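Irnton Community Boards > Around the House > Pool table came with the house, keep or flog?

rianne_w
Settled on the place in Kukdale a fortnight back and the previous owners left a slate table in the rumpus room. Not on the contract, agent says its ours. Full of old newspapers and a dead gecko. Cloth is shot, one cushion is flat as, rest seems sound. Bloke came for a look and quoted $2985 to recloth and redo all the cushions. Second quote $1620, cloth and level only. Husband wants it gone so we can have a second couch. I'd sort of like to keep it - grew up with one.
Any opinions?

cushionshot
Keep it. Slate tables cost a bomb to move and you'll get next to nothing for it on Marketplace. Had one listed all last winter, two tyre kickers and a bloke who wanted me to deliver to Flurnadmont for free.

Kingfai_T
$2985 is steep for a house table unless the cushions are really gone. Do the thumb test. Push into the rubber every foot or so down each rail, if it springs back you're right. Hard as a brick, replace. One bad one doesn't mean six bad ones.

rianne_w
Did the thumb test, only the one at the window end is hard. Sun i reckon, no blind in there.

Balls are a mixed bag too. No idea what the pale one is, cue ball gone yellow or something else??
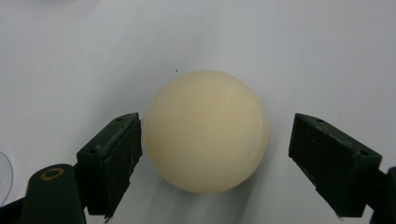
mystery ball, no markings anywhere on it

mrs_gazi
Cream cue balls are a thing, my dad's was that colour from new. Could also be age. Can't tell from a photo. Roll it next to a new white one at the club and see.

cushionshot
Nah that's yellowed. Old resin goes like that. Chuck it and get a new set.

mrs_gazi
Plenty of them are sold off-white. You don't know how old it is, neither does she.

cushionshot
Fair enough. Still get a new set though. Mixed balls wear unevenly and you get one slightly lighter, then your draw shots go all over the shop.

Kingfai_T
Weigh them. Kitchen scales. If the cue ball is within a few grams of the others who cares what colour it is.

Ashraful R
Can I put in a word for the couch. We kept ours out of sentiment, got it recovered, kids played it for one school holidays and since then it's been where the washing gets folded. 5 years. Takes up the whole room, can't even get a decent telly position.

rianne_w
That is exactly what my husband said would happen. Word for word. Is this him

Ashraful R
lol no. Sympathise with him but

Rokeya M
Opposite here. Ours gets used most Friday nights, neighbours come over, and the teenagers are home instead of at the servo carpark. Best money we ever spent. Measure the room first tho. You want a full cue length clear on all sides or you'll be poking holes in the gyprock. We had to buy a short cue for the corner near the fridge and everyone hates it.

rianne_w
Room's fine bar one side where the old bar is. Bar can go, it's hideous.

Kingfai_T
Don't rip out the bar before you check whats behind it. Mine had the only power point on that wall.

cushionshot
Who did the quotes? If it was the Nanayakkara lot they're good but slow. Waited 27 days for mine and then the wrong green turned up.

rianne_w
Nanayakkara was the cheaper one. Other was a guy out of Flurnadmont, nice enough, kept calling it a snooker table. It's not.

mrs_gazi
Go the cheaper one and ask them to price the one dead cushion on top. They'll do singles if you ask, it's just not on the sheet. Get it in writing. And make them level it after the cloth is on, with you standing there.

Ashraful R
Or, couch.

rianne_w
Ok, update. Asked about the single cushion and they'll do it, price to come. Weighed all the balls and the pale one is near enough to the rest, so it stays for now - sorry cushionshot. Husband has agreed to a trial until Easter, if it turns into a laundry table it goes.

Last one from me.
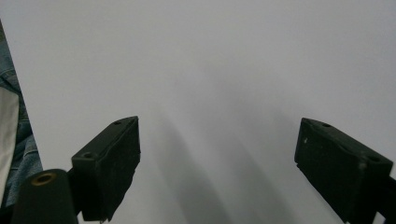
Sticky: before you post in Around the House

Put your suburb in the first post if you want tradie recommendations, people waste half a thread asking. Quotes ok to share, don't post invoices with phone numbers on them. Selling stuff goes in Buy Swap Sell, not here.
No bumping inside 5 days pls.
Threads go quiet over January, half the board is at the beach. Be patient.

Last edited by Piyumi Gazi (mod), 27 January 2025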